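## Chapter 4. Tolerances and Fits

No two parts come out of a shop with exactly the same size. A drawing must therefore state how far each dimension may stray from its nominal value. That allowed spread is the tolerance. The way two toleranced parts go together — loosely, snugly or under force — is the fit. 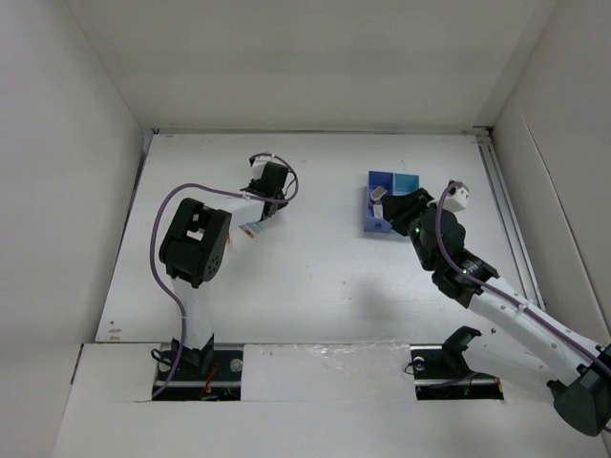

Why not give every dimension the smallest tolerance the shop can hold? Tight limits cost more to cut and more to check, and most surfaces on a part never touch another part.

Fits are grouped into clearance, transition and interference. In a clearance fit, the largest shaft allowed is still smaller than the smallest hole. In an interference fit, the smallest shaft is larger than the largest hole. Transition fits cover the cases between. Section 4.3 works through a production run of 3,784 bushings from the Zurnham plant, with a nominal bore of 80 mm.
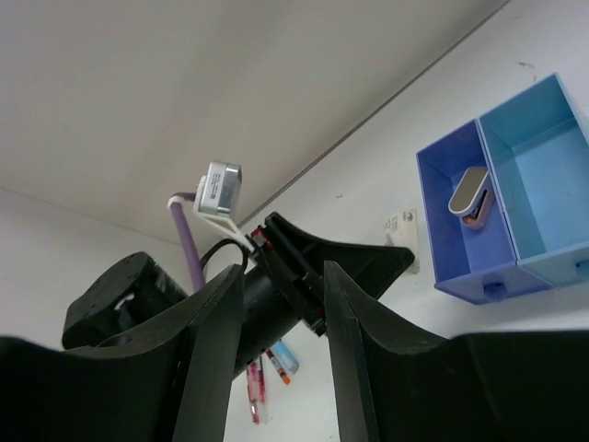 Surface texture is specified apart from size. A bore can lie within its limits and still be too rough to seal. Outer faces are judged by other rules, and a matte, slightly textured black finish such as the one on the two broad plates in the figure needs no size limit of its own. The drawing should name the finish and the faces it applies to. Methods for measuring roughness are given in Section 4.5.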